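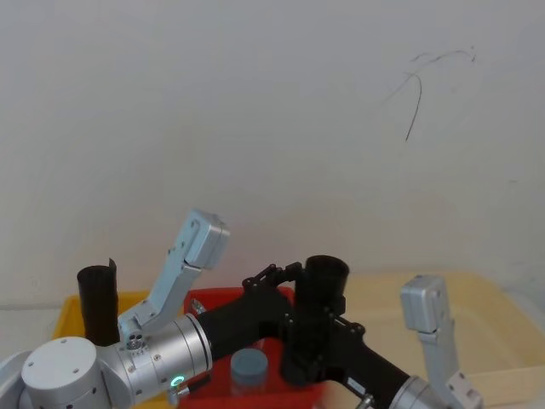

Fasil Yilma
Workshop technician, room 428

July, started at 9:15, finished writing after lunch

Bench day today. I have been promising to sort out the containers on the long worktable since before the Brollimum job came in, and this morning I had a free stretch and a full mug of tea, so I finally got going. I'm writing down what went where while I still remember it, mostly for Shewit, who will be looking for her things tomorrow and deserves a better answer than "I put them somewhere sensible."

First, the yellow tray. It stays at the left end of the table. I tried it on the shelf under the window for a little while and I kept walking over to the table with my hands full and looking for it there, so back it went. I think after this many months the left end is just where the tray lives. What changes is what goes in it. Up to now it has been the home for whatever people had in their pockets, and I took out a fair amount of stuff that had nothing to do with anything: rubber bands, a coat button, two keys that fit no lock I know of, and a lot of those little twist ties that come on cable. Keys are in an envelope in my top drawer, with "KEYS??" written on it. If one of them is yours, please come and get it, I will be so pleased.

From now on the tray is for work in progress only. If you are in the middle of something and have to stop, it goes in the yellow tray with a scrap of paper saying whose it is. When you finish, the scrap of paper goes too. I found three old scraps in the bottom this morning and one of them was mine, so I'm not scolding anybody.

The tall black tube. The cut at the top is still a bit jagged, and I want to get a clean edge on it before anyone runs a thumb around the rim. I measured it at 342 mm on the longest side. I'd like to take it down square with the fine saw and the miter box, going slowly, and then go around the inside and outside with 240 paper. Last time I used the coarse blade on this kind of tube it chewed the edge badly, so coarse blade is out. A wrap of masking tape at the cut line helps a lot. Shewit's trick is to draw the line on the tape with a silver marker, which I was doubtful about, but I tried it on an offcut at 10:30 and it's so much easier to see against black than anything I had been doing. Thank you Shewit! I have stolen your marker and will return it.

I did not cut the real one today. I want a second pair of hands to hold it.

The black cup. I like this one. It's a plain cylinder with an open rim and it's a handy shape for all kinds of small jobs, which is exactly the trouble, as it gets borrowed for all of them. I would like it to have one job for at least a month. My proposal is that it's the cup we use for the Brollimum fit checks and nothing else, so no screws, no pencils, and please no coffee spoons. There are perfectly good jars for pencils on the shelf by the door. I washed six of them and took the jam labels off, or most of the jam labels. One still says apricot and I gave up on it.

Containers in general. I went through the lot with the idea that anything with a lid should have its own lid, which took far longer than I had planned (I had set aside 30 minutes, and I can report that I used those up on lids alone). The ones that match are on the middle shelf of the tall cupboard, lids on. The ones that have no lid at all are stacked on the shelf below, and they can be used for sorting. Loose lids with no container are in a cardboard box on the floor of the cupboard. I know I should throw them out. I will give it until the end of the month in case the missing halves turn up in the other room, and then the box goes in the recycling and I won't look inside it first.

The Zendska bins came up a little short for the cupboard shelves, which is a shame because I like the way they stack. There is a gap of 40 mm at the back of each shelf and small things are going to fall down it, I can tell already. I'm thinking of a strip of wood along the back edge. There's a length of pine left over from the coat rack that should do it. I'll drop by Giáp for panel pins on the way home, and I also owe them a thank you for cutting the shelf last time without charging me for it.

Order to place with Lernener, so it's in writing:
- masking tape, the wide one, two rolls
- fine blades for the small saw
- 240 and 400 paper
- silver marker (to replace the one I stole)
- blank labels, the kind that peel off cleanly

About labels. I started labeling with the old ones from the drawer and stopped after four, as the glue has gone strange and they leave a brown patch. Everything else has masking tape with my handwriting on it for the time being. My sevens look like ones, I have been told this by everybody in the building, so ask me if a number looks odd.

The wall behind the table. I had a good look at that thin dark line up toward the right, the loopy one with the long tail that curves down. I stood there with my tea for far too long over it. From my stool I can't tell if it's drawn on or stuck on, and I didn't want to go rubbing at it and end up with a gray smear in the middle of an otherwise very decent wall. I've gotten rather fond of it, to tell the truth, it looks like somebody trying out a pen. But we did say the wall would be kept plain, so the plan is a soft dry cloth first, then a slightly damp one, and if it's still there after that I'll ask what paint was used. There should be a can with the name on it in the basement. Off-white covers a hundred different colors and I don't want to guess.

A small thing about the light while I think of it. With the shade half down the table is nice and even to work at all morning, and I got no glare on the ruler, which I usually do. I've put a pencil mark on the window frame at the height I had it. Try it and see if you agree, and if you don't, move the mark.

Shewit came by a little after 12 and we ate our sandwiches at the other table and went over the list. She is happy with the tray and the cup. She isn't happy about the pencils being over by the door, and she has a point, it's a long walk for a pencil. We settled on one jar coming back to the worktable, at the far end away from the tray, and she chose the apricot one. She'd also like a flat box for rulers and squares so that they aren't always at the bottom of whatever else is lying about. I have a drawer insert at home that might be the right size and I'll bring it in.

Still to do:
- cut the tall tube square, with Shewit holding, and sand the edge
- wood strip behind the bins
- cloth on the wall
- find the paint can
- flat box for rulers
- sweep under the table, which I haven't done, and there's a washer under there that I can see and can't reach, so bring the long broom from the hall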